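Workplace Services | Staff Interviews

A Place for Small Things: Abena Nartey on the Desk Organizer Program at Kistcombe
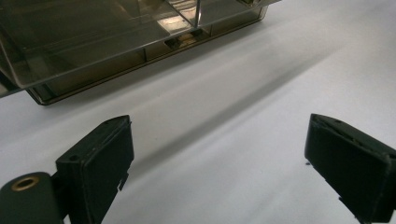
Abena Nartey was told on her first morning at Kistcombe that nothing in the building was ever missing, only in the wrong drawer. The remark came from Bindis, who had shared the second-floor supply room with a succession of managers and had watched each of them buy a larger cabinet.

Ms. Nartey did not buy a cabinet. As head of workplace services, she has spent the past year introducing divided trays to the shared desks, mail counters and meeting rooms of the Kistcombe offices. She met with the staff bulletin in the supply room to discuss the program, its cost and the complaints it has received.

The work began with the drawers. "We opened them all and took everything out," she said. "I asked each team to be present when their own drawer was emptied. People are more willing to part with a dried-up marker when they have held it in their own hand."

The contents were sorted on a long table into items used daily, items used at month's end and items that had no further use. Pens, clips, staples and adhesive notes made up most of the first group. The second consisted largely of date stamps, ink pads and the keys to the archive cabinets. Ms. Nartey declined to estimate the size of the third.

The trays came afterward, and she considers that order important. "If you purchase the container first, you fill the container," she said. "We measured what was left and then looked for something to fit it."

Her preference is for tinted, see-through plastic with a fixed divider. Opaque trays were tried in the mail room and withdrawn in September, when it was found that staff were lifting items out to see what lay beneath them. Clear trays performed well but showed every fingerprint and pencil mark. A brown tint, in her view, is a reasonable compromise. The contents can be made out from the side, and the tray does not look neglected by Wednesday afternoon.

She is less certain about the divider. Teams that handle a great deal of paper have asked for movable ones, and she acknowledges that a fixed compartment suits some items poorly. "Scissors are the difficulty," she said. "They are always slightly longer than the space you have given them. We have moved scissors to a cup. I regard that as a defeat, but a small one."

The program was tested first in Aidoo, the ground-floor meeting room, where 2 trays were placed on the sideboard and left for a full quarter. Sistano, the larger room across the hall, followed with 4. Staff were given no instructions. Ms. Nartey wished to learn which compartments would be used for which purposes before labels were printed, and the results did not match her plan. Whiteboard markers, which she had intended for the rear compartment, were returned to the front in every case. The labels were printed accordingly.

A total of 110 trays are now in use throughout the building. A further 20 are held in the supply room as replacements, principally for cracked corners. Breakage has been modest, and Ms. Nartey attributes most of it to trays being stacked while full.

Asked about care, she was specific. Trays should be emptied completely before washing. Lukewarm water and a mild dish soap are sufficient, applied with a soft cloth. Paper towels leave fine scratches that become visible under ceiling lights, and glass cleaner should not be used at all. "Rinse them and stand them on edge," she said. "If you leave them flat, the water sits in the corners and you will have a white line there for good."

Placement has also received attention. On the white tables in the shared areas, the trays are kept toward the back so that the working surface remains free. Staff are asked not to position them beside a kettle or in a window that receives direct afternoon sun.

Not every department has welcomed the change. Several long-serving employees asked to keep their own arrangements, including a cigar box and a baking tin, and these requests were granted. Ms. Nartey sees no advantage in uniformity at an assigned desk. Her concern is with shared surfaces, where one person's arrangement becomes another person's search.

She was asked whether the savings have been calculated. Orders for pens and adhesive notes have fallen, she replied, but she would prefer to see a second year of figures before making any claim to the finance office. The clearest evidence so far has been the reduced number of calls to her own extension. "They used to ring to ask where the stapler was," she said. "Now they ring to ask for another tray."

The next phase will address the kitchen drawers on both floors. Teams wishing to be present when their drawer is emptied may add their names to the sheet on the supply room door. Tea bags and sugar packets will be taken up separately.

Published 29 July 2023

Contact Workplace Services | © Kistcombe. All rights reserved. | Back to top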